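Rückstauklappe nach Umbau der Regenwasserleitung – wirklich nötig?

Lesezeit: 2 Minuten

Sofia Torres
Die Gemeinde Triltville hat bei uns den neuen Regenkanal in Betrieb genommen, mit Bändchen und Rede. Angeblich sind die Keller im Unterdorf jetzt sicher. Trotzdem rät man mir zu einer Rückstauklappe. Was stimmt denn nun? Im Februar stand das Wasser bei mir 11 cm hoch.

Wemer
Beides kann stimmen. Der Kanal ist auf ein bestimmtes Regenereignis bemessen, und was darüber liegt, drückt zurück. Frag beim Tiefbauamt schriftlich nach der Rückstauebene. Meist ist das die Straßenoberkante, und alles darunter musst du selbst sichern. Auf die Rede würde ich mich nicht verlassen – die haftet für nichts. Lies auch in deiner Police nach, ob eine Klappe verlangt wird und wie oft sie gewartet werden muss.

Do
klappe hab ich seit 2 jahren, bisher ruhe. ob das an der klappe liegt, keine ahnung. Im Keller steht bei mir trotzdem nichts mehr auf dem Boden, kommt alles in Körbe und aufs Regal.

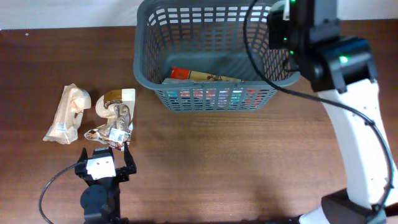

Grauer Kunststoffkorb mit durchbrochenen Wänden

Urkosik
Wie Wemer. Und lass dir die Wartung quittieren.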